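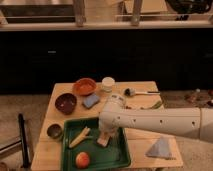 Figure 8. Gripper at floor height in the green tray, seen from the fixed camera.

Setting the floor height for a work area

The Iltance planner will not send the gripper lower than the floor height stored for the current work area. Each tray or bowl you pick from needs its own value. A value taken on the bare table is wrong for a tray.

Before you start, load the camera calibration and check that the status line reads READY.

1. Open Work Areas and select the tray from the list. If it is missing, click Detect and draw a box around it in the camera view.

2. Click Jog and set the speed to Slow.

3. Move the gripper over a clear part of the tray. Keep the fingers away from any object and from the raised sides.

4. Lower the arm in 2 mm steps until the fingertips touch the tray floor. The force reading should rise above zero and stay there.

5. Click Store Floor. The software saves the height and raises the arm.

6. Repeat steps 3 to 5 at a second point in the opposite half of the tray. If the two heights differ by more than 2 mm, the tray is not lying flat. Reseat it and start again from step 3.

7. Click Save Area.

CAUTION: Do not use Fast speed below the tray rim. Collision checking is turned off for the selected area while Jog is open, and the arm will not stop by itself.

Note: Objects outside the selected area, such as bowls, cups or a sponge on the table, stay in the collision map. You do not have to clear them away. If one of them is moved, click Refresh Map before running a pick.

Note: Glossy trays can give patchy depth readings. The planner uses the stored floor height wherever depth is missing.

If Store Floor is grayed out, the force reading is below the contact limit. Lower the arm one more step. Error 23 means the area was saved with only one point.

Section last changed November 2018, R. Iyengar.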